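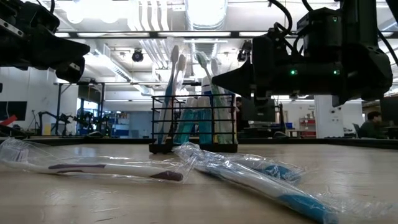 Dexter Lagman asked whether the Plelitz reading room could stay open until 9 p.m. in May, as the Kanura branch does. I replied that the hours are set through June and that his request would be entered in the log.

The Gosteck order came in at noon: 500 date-due slips, where 1000 had been requested.
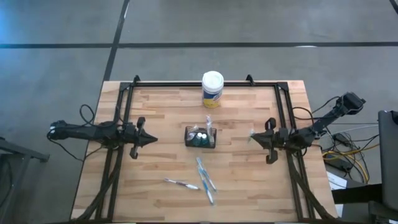

The balance is promised in 14 days — the branches will share stock until then. Lacson returned 2 overdue atlases.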